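Clukix: A Hand-Held Gripper for Recording Grasps
Project Report, Group 4
Tharushi Marikar, Raed Bataineh, Shafiq Liyanage
Supervisor: Marloes Wouters
Submitted 21/08/2021

3. Construction

The finger pieces were printed at the Tresstead shared workshop, where the group had bench access from April. The first pair split along the ribs when the handle was squeezed hard. The second pair was printed more slowly, with thicker ribs, and remained in use until the end of the project. The mounting plates were redrawn twice, as the screw holes in the first version did not line up with the slide.

4. Trials

Each trial consisted of closing the fingers on one object, lifting it and setting it down again. The group recorded 193 trials, of which 77 used plastic bottles. Bottles were gripped below the shoulder, with the cap left clear of the fingers. 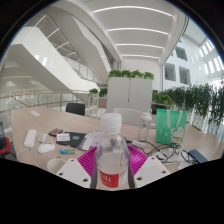 Trials in which the object slipped were kept in the record and marked as failed. Most of these came from the early sessions, before the travel of the handle had been shortened – a change suggested by Ms Wouters.

5. Remaining work

The handle is still too heavy for long sessions, and the left finger closes slightly ahead of the right. Mr Liyanage will redraw the linkage before the tool is passed to the next group. Drawings and trial sheets are held by Ms Marikar.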